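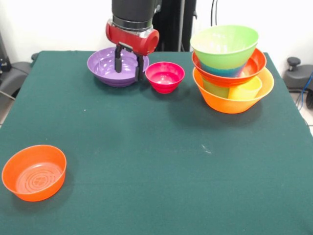
Purple bowl and pink bowl on green cloth.

The Meter at 129

I read water meters in Dallum for 16 years. The town had 900 of them when I started, and I walked to every one, because the lids were in the ground and you had to kneel down and look. In summer there were spiders under the lids. In winter there was ice, and I carried a screwdriver and a kettle of hot water in the truck.

The meter at 129 Hollmann Road said 1,437 in March. It said 1,437 in April and again in May. I wrote it down each time and put a small check mark next to it, which was how we marked a house with no use. The office was supposed to send a letter after two check marks. I don't know if they did.

In June I knelt down by the curb and the number was the same. I wiped the glass with my thumb to be sure. When I stood up there was a woman on the porch, watering a tomato plant out of a coffee pot.

"Is it high?" she asked.

"No, ma'am," I said. "It's not high."

She nodded and went back to the plant. The grass was cut. There was wash on the line at the side of the house, two sheets and a man's work shirt, and the sheets were dripping.

I sat in the truck and ate half my sandwich. There are a few ways a house can use water when the meter doesn't turn. The meter can be stuck, and the older ones did stick. There can be a well. Or somebody has put a pipe around the meter, and that was a fine and sometimes worse. I had found three of those in my time and had not enjoyed any of them. One man followed me down the street in his socks.

I finished the sandwich and went back.

"Do you have a well?" I said.

"We did," she said. "It went bad when they built the Bemach plant. You could smell it."

I remembered that. The plant had been closed a long time by then, but people in that part of town still talked about it as though the trucks were going by.

"Then I think your meter is stuck," I said. "I'll have to change it out."

"Will it cost me?"

"Not for the meter."

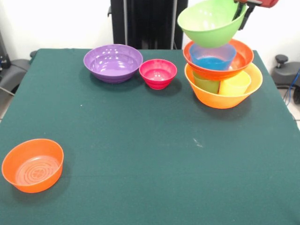 She thought about that. She had a way of standing with one hand flat on the porch rail, like a person on a boat. She asked me if the new one would run faster than the old one, and I said any meter ran faster than one that didn't run. She didn't laugh. I hadn't meant it to be funny, but I noticed.

I told her I would be back on Thursday with the part. We used Trundard meters then, brass ones, and they came in a box of four. I signed one out at the shop and put it on the seat of the truck.

On Thursday it rained. I went anyway. I shut the water at the curb, took the lid all the way off and bailed out the hole with a can. Then I put the wrench on the old meter, and it came loose too easily. The threads had been greased. It was good grease, the yellow kind, and it was clean.

I looked at the pipe for a while. Somebody had been taking the meter out and putting in a plain piece of pipe, then putting the meter back before I came around. I always came the first week of the month. Anyone on the street could have told you that. My father used to say a man who keeps regular hours has no secrets, and I suppose that goes for the other side of it too.

She came out in a raincoat that was too big for her.

"Was it stuck?" she said.

The rain was coming off the edge of her hood. There was no shirt on the line that day, and there was no truck in the drive, and I realized I had never seen a truck in the drive. I had only seen the shirt. It might have been hanging there since March.

"It was stuck," I said.

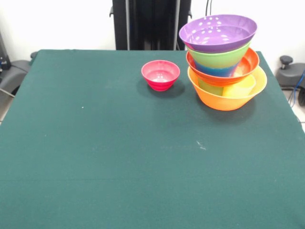

Photo: Trundard Quarterly

I put the new one in and tightened it. Then I took a wire seal out of my coat and ran it through both ends and crimped it, so that it couldn't be taken out again without somebody knowing. She watched me do that. I showed her the number on the dial, all zeros, and told her the bill would start from there.

"All zeros," she said.

"Yes, ma'am."

She went inside and came back with a paper sack with five tomatoes in it. They were not ripe yet. She said to put them in a window.

I wrote "stuck, replaced" on the card and turned it in with the others. My supervisor asked where the old meter was and I said it was in the scrap bin, and it was. He never looked at the threads, and he would have had to know what he was looking for.

The next month the new meter said 4. The month after that it said 9. She must have been careful, since a house with one person in it usually runs more than that. I changed my route that fall and started doing Hollmann Road in the third week. I did the whole town out of order after that, a different way every month, and my knees were no better for it.

The tomatoes took eleven days. I ate them over the sink with salt.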